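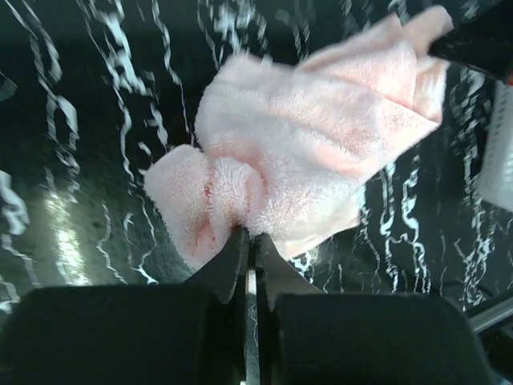 Delia and the pink towel.

So the planner had an opinion about the towel, and its opinion was that the towel was a bowl. I'd been staring at log 447 since before lunch, and there it was in the perception output, plain as anything: bowl, pretty confident, please grasp by rim.

"It's all bunched up," Olga said over my shoulder. "I'd call it a bowl too."

"You would not!"

She shrugged and stole my chair. Olga wrote the grasp code back at Durklow (she still won't let anyone rename her variables), and she scrolled through my state machine the way my aunt reads other people's mail. Regrasp, stretch, look again, regrasp. Three retries, then give up and park.

"Why does it give up?"

"Because you told it to. In February."

"Oh." She deleted the line, then put it back with a 5 in place of the 3, and hit run before I could save my branch.

I watched the wrist feed, pink fuzz and those wiggly white lines on the black tabletop that the segmenter hates so much. The label flickered. Bowl, bowl, cloth, bowl.

"Come on, Delia," I said, out loud, to a process ID.

Cloth, it said, and held. Olga was already asking where I kept the crackers.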